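Household Guidance Notes
Butow Home Resource Service

Sorting Small Items with Open Trays

Small household goods are often put away in whatever container is nearest. Over time, toys settle among pantry jars, and jars are found in craft drawers. The following guidance is intended for households that wish to sort such items at a table before returning them to shelves or cupboards.

Preparing the table

Clear the table completely and wipe it down. Cover the surface with plain paper in a single light color, and smooth it flat from the center outward. Small pieces are easier to find against a plain background, and the paper can be lifted and folded at the end to carry away crumbs and dust. Patterned cloths are not recommended for this purpose.

Choosing containers

Shallow woven trays and baskets are suitable for sorting. Deep bins should be kept for storage, where their contents are already known. Two containers are sufficient for most sessions — one for items awaiting a decision and one for items that have been assigned a place. Leave a clear space between them.

Trays should be shaken out before use. Woven surfaces that have collected dust may be brushed with a soft, dry brush. Do not soak them.

Working through the items

Set a limit of 20 minutes for each session. Residents who took part in the Clasov program in April found that longer sessions led to hurried decisions. Place no more than 15 items in a tray at one time. Check the lids of all jars before they go in.
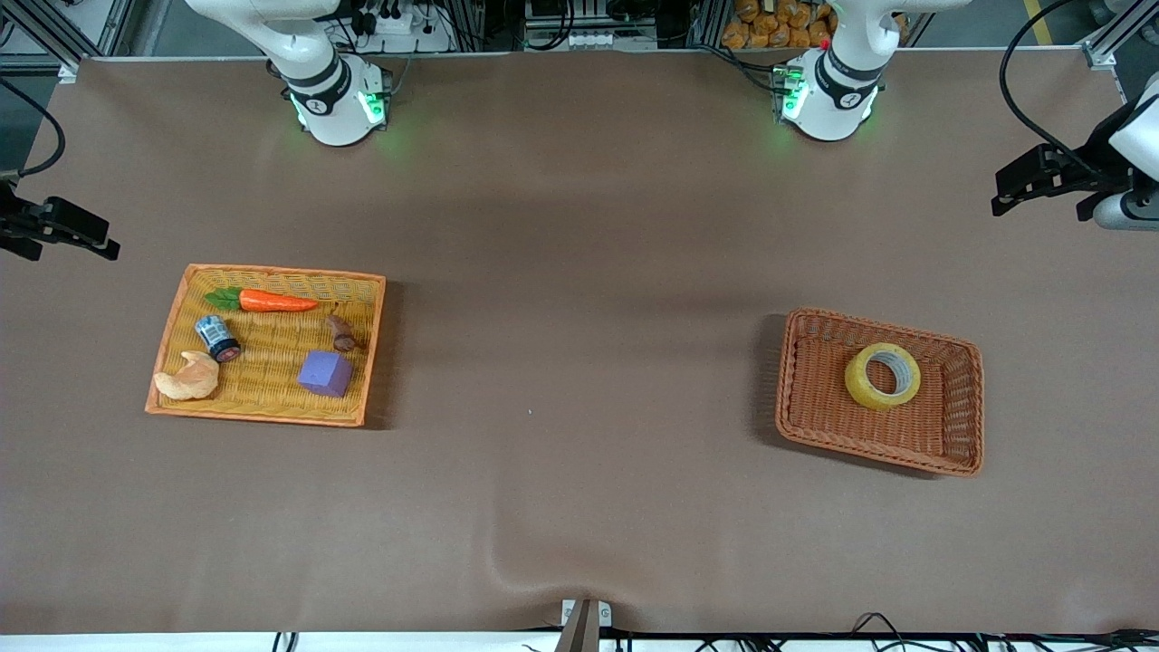 Enikő Kelemen

A toy carrot and a small labeled jar may share a tray during sorting, but they should be stored apart. Play food belongs with other toys, on a low shelf. Jars should be wiped, closed, and returned upright with the label facing forward.

Items without a clear place may be held in a marked box for six weeks. Anything not called for in that time may be passed on.

Reviewed January 6, 2021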